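Section 2 of the Bouzid Workroom Guide — Preparing the Room

This section applies to all rooms furnished under the Fandau plan. Complete it before placing any supplies on the work surface. Allow 90 minutes for a room that has not been set up before.

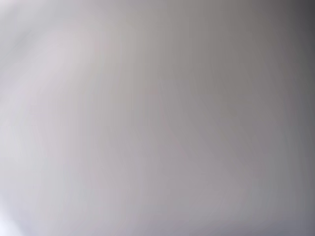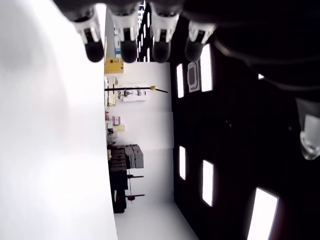
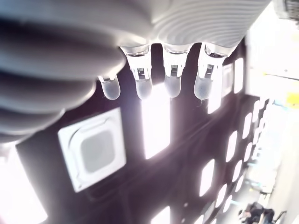
## 2.1 Lighting and work surface

1. Turn on all ceiling light panels and leave them on for the whole of the set-up.
2. Remove all items from the work surface. Wipe it with a damp cloth, working from the far side toward the front.
3. Dry the surface fully before continuing.

**Caution:** Do not use scouring pads or powder cleaners on white surfaces. Scratches are not covered by the Trellitik service agreement.

## 2.2 Shelves, cabinet and cart

1. Place small containers together on one shelf, with their lids closed.
2. Stack boxes on the cart with the heaviest at the bottom. Cases may rest on top of the stack — no more than 2 to a cart.
3. Keep a clear space of 12 inches in front of the cabinet.
4. Route cables away from the walking area and secure any loose length.

**Note:** Boxes marked for Atent are to be stored separately and entered in the room log on the day they arrive.

## 2.3 Final check

1. Walk the full length of the room and confirm that the floor is clear.
2. Confirm that the cart does not block the way out.
3. Sign the room log and return it to the front office.

Shelf labels are replaced each year in May. Until new labels are issued, continue to use the existing set.

Revised 27 February 2018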